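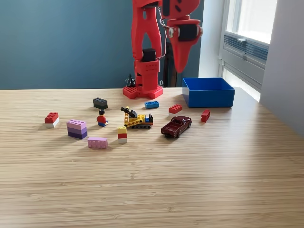
Figure 1. The red arm at the demonstration table, with bricks, minifigure, toy vehicles and the blue bin.

Courses > Introduction to Automation > Site Visits > Handout 7

Visit to the Kundar Workshop, Mallalton
Notes for students, February 2021

Read these notes before you write up the visit. They cover the tabletop demonstration only. The conveyor line in the main hall has its own handout.

The demonstration used a small 3D-printed arm driven by servo motors. It works over a plain wooden table next to a window, with everyday toys as the objects to be handled. The Pleravetti group, who run the workshop, chose toys for their mix of shapes. A brick has flat sides and known dimensions. A die-cast truck has sloping surfaces and wheels that roll.

1. The pick cycle

Each cycle has the same stages: look, approach, lower, close, lift, move, release. You should be able to name the stages in order and say what the arm needs to know at each one. During the approach the gripper stays high enough to clear the tallest object on the table. It then comes down vertically.

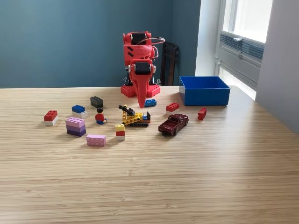
Lowering is the slowest stage. The fingers are long and tapered, so they fit between objects that stand close together, but a small error at the shoulder joint becomes a larger one at the fingertip. In your write-up, sketch the arm as a chain of links and mark where you think error enters.

2. Gripping

The gripper has two fingers. Ask yourself where each one has to go for the object to stay level when it is lifted. A truck held away from its center of mass will tip. 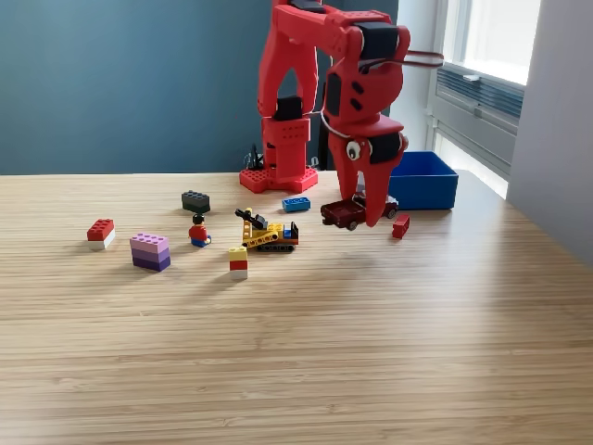 Figure 2. Dark red toy vehicle held between the two fingers, just above the table.

3. Light

Daylight from the side causes shadows and bright patches on the table. The group's log for December lists 2938 pick attempts, of which 776 were run with the room lights off. Failed picks are marked in the log by cause. Use the Seyoum worksheet to compare the two conditions, and state which causes you left out.

4. To hand in

One labeled sketch of the arm. One table listing the stages of the cycle. A paragraph on gripping, using the truck and one brick as your cases. The write-up is marked out of 50. Put your group number on every sheet.

Contact the course office | Copyright Mallalton Technical College | Back to top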